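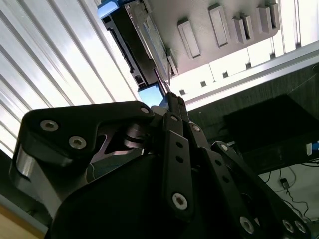
Bello Idahosa

4. Evaluación del kit de pinza Dokska

4.1. Material recibido y configuración

El kit Dokska, distribuido por Tredska, se comercializa como un efector final multidedo listo para montar en brazos de laboratorio. La unidad evaluada se recibió en el laboratorio de Londen en julio, con el adaptador de muñeca, la fuente de alimentación, el cableado y una licencia del controlador Mutiso. El proveedor ofrece además una cámara de muñeca de formato reducido, que se adquirió por separado y desde la cual se tomó la figura 1. El manual impreso corresponde a una revisión anterior del adaptador; la versión correcta se descargó del portal del distribuidor.

Figura 1. Pinza del kit Dokska vista desde la cámara de muñeca. Se aprecian los eslabones negros perforados y la tornillería plateada de las articulaciones.

La transmisión a los dedos se realiza mediante eslabones rígidos. Los eslabones delgados son barras planas con hileras de orificios pequeños, y los tornillos de las articulaciones quedan a la vista (figura 1). Esta disposición facilita la inspección visual, pero expone los pivotes al polvo. El fabricante no suministra fundas protectoras, ni siquiera como opción, y recomienda una limpieza en seco al término de cada jornada.

4.2. Procedimiento de ensayo

Se programaron 4000 ciclos de agarre sobre un conjunto de 62 objetos de geometría y masa variables. Cada ciclo comprende aproximación, cierre, elevación, retención durante cinco segundos y depósito. Un ciclo se considera válido si el objeto permanece sujeto durante toda la retención y se deposita dentro de la zona de destino. Los ciclos interrumpidos por el operador o por el controlador se contabilizaron como fallidos, con independencia del estado del objeto en el momento de la interrupción.

La fuerza de cierre se mantuvo en el valor de fábrica. No se ajustaron las ganancias del controlador, dado que el objetivo era evaluar el producto en las condiciones en que lo recibe un usuario sin experiencia previa en manos multidedo. El par de apriete de los tornillos accesibles se comprobó antes de la serie y al finalizarla.

4.3. Resultados

De los 4000 ciclos programados, 3037 resultaron válidos. Entre los fallidos, 532 se debieron a deslizamiento del objeto durante la elevación o la retención; los restantes se reparten entre errores de aproximación, cierres incompletos e interrupciones. Los deslizamientos se concentran en objetos cilíndricos de superficie lisa, en los que el contacto se establece sobre una franja estrecha del eslabón distal. Con objetos prismáticos el comportamiento fue más regular, salvo en las piezas de menor altura, donde los dedos tocan la mesa antes de completar el cierre.

Las interrupciones del controlador merecen un comentario aparte. Mutiso detiene el movimiento cuando la corriente de un motor supera el umbral durante un intervalo breve – una protección razonable –, pero el registro no indica qué articulación la ha provocado. Para localizarla fue necesario reproducir el ciclo a velocidad reducida. El distribuidor confirmó por escrito, en mensaje de 26 de octubre de 2019, que una versión posterior incluirá el identificador de la articulación en el registro.

4.4. Mantenimiento e integración

La comprobación final del apriete reveló pérdida de par en dos de los tornillos articulares. Ambos se volvieron a apretar con la llave incluida en el kit y se aplicó fijador de roscas de resistencia media, producto que el manual menciona sin especificar la dosis. No se observó holgura apreciable en el resto de los pivotes.

El ángulo de la cámara de muñeca permite supervisar los eslabones, aunque el propio mecanismo ocupa buena parte del campo visual. Para estimar la posición del objeto antes del cierre se recurrió a una segunda cámara fija, no incluida en el kit. La interfaz de programación resultó suficiente para las tareas descritas; la documentación de las funciones de control de fuerza es incompleta y obliga a consultar los ejemplos de código.

El contrato de asistencia básico cubre la sustitución de eslabones y tornillería, pero excluye los motores. En los laboratorios con un uso diario comparable al de este ensayo conviene solicitar presupuesto de la cobertura ampliada antes de la compra – el distribuidor no admite contratarla una vez entregado el equipo.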